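Gultance Two-Arm Table Station — Set-Up and Care Guide
Section 7: When an Arm Stops on Its Own

Before you start

If you have turned to this section, one of your arms has probably stopped partway through a move and the console is showing code 122. Please don't worry too much. It is the most common fault on the station, and in most cases you can have both arms working again before your coffee gets cold. Still, we ask that you read the whole section once before touching anything, even if you have cleared this code before. The order of the steps matters, and the people who get hurt or break a finger hook are nearly always the ones who skipped ahead to step 6.

Code 122 means that a joint asked for more force than it was allowed, or that the console lost touch with a joint for a moment and did the cautious thing. The two causes look the same from where you are standing. The steps below help you tell them apart.

CAUTION: A stopped arm is not a safe arm. The motors may still be holding, and an arm that loses power will sag under its own weight. Keep your hands and face out of the space between the two grippers until you have finished step 4.

7.1 Clearing the fault

1. Press the red stop button, even though the arm has already stopped. Both arms must be stopped together. If you stop only one, the other may carry on with its half of the task and reach for something that isn't coming.

2. Tell anyone nearby that you are working on the station. A plain spoken "I'm at the table" is fine.

3. Put one hand under the forearm of the stopped arm, coming in from the outside of the table. Don't lean across the middle.

4. With your hand in place, switch that arm's power off at the supply and let it down gently until it rests. Then do the same for the other arm. If you are alone and the arms have stopped close together, wait for a second person. Dirk Lammers, who wrote the first version of this guide, waited most of a Saturday morning for one, and we think he was right to.

5. Take anything out of the grippers. If an object is wedged, open the fingers with the small hand wheel and not by pulling. Cloth is the worst for this, as a fold can work its way in behind the hook and stay there, looking for all the world like part of the shadow.

6. Follow each cable bundle with your fingers from the base of the arm to the last joint. You are feeling for a plug that has backed out, a loop pulled tight, or a flat spot where the cable has been pinched against a rail.

Note: The thin wires at the joints need slack. Bend each joint slowly by hand through its full travel and watch the loop as it goes. If it ever pulls straight, that is very likely your fault found, and you can go to 7.2.

7. Check that the rail brackets are snug. A frame that has crept even a little will make an arm press down where it expects to touch lightly, and that by itself can set off the code.

8. Switch on the left arm, wait for its ready tone, and then switch on the right arm. Run the Zulu self-check from the console menu. It moves one joint at a time, very slowly, and takes 57 seconds.

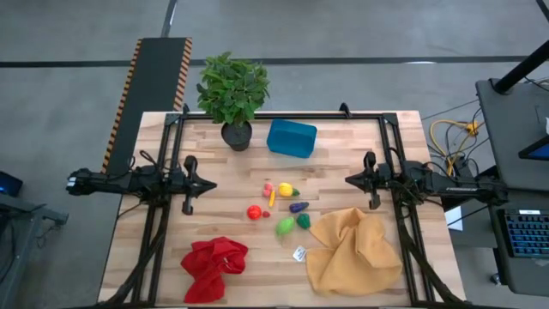 If the self-check passes, you may go back to work, but please run the first few picks at low speed with your hand near the stop button. We suggest starting with something light and forgiving, such as a toy vegetable, and leaving cloth until later in the session. Folding and pulling put a sideways load on the wrist that a simple pick never does, and a weak joint will often behave nicely all through the easy work and then let you down at the first good tug.

If the self-check fails, look at the joint number beside the code and write it down before you clear the screen. The number is lost once you press Clear, and it is the first thing our support desk will ask you for.

7.2 When the cable is to blame

1. With both arms still off, unplug the cable at the joint and look into the plug with a flashlight. Bent pins can sometimes be straightened, but we would much prefer that you fit a new cable.

2. Fit the new cable with a loose loop at each joint. Three fingers should pass through the loop easily with the joint fully bent.

3. Tie the bundle to the rail at the base only. Never tie it to the moving part of the arm — this looks tidier and is the cause of a great many of the faults we see.

4. Keep spare lengths of cable away from the places where people walk and where chairs roll.

5. Run the Zulu self-check again.

CAUTION: Do not raise the force limit to make code 122 go away. At our Darnton workshop this was tried in April on a station with a tight wrist cable. The arm kept moving, the cable tore free, and the forearm dropped onto the tabletop. Anathi Baloyi had her hand on the near rail and came away with a bruised knuckle. It could easily have been worse, and the limit has been locked behind a password since.

7.3 If the code comes back

A code that returns within the same day should be treated as a new fault. Start again from step 1 of 7.1, and if it returns once more, leave the station off and hang the yellow tag on the supply switch.

Then send the Cluvora log to the support desk. Choose Logs, then Export, and keep the last 258 entries, as the early signs tend to show up well before the stop itself. Please include the joint number, which arm it was, and what it was handling at the time. Ashok Solanki and Iresha Wijesinghe read these logs and will write back with either a part number or a few more questions. Replacement cables are listed in Section 11.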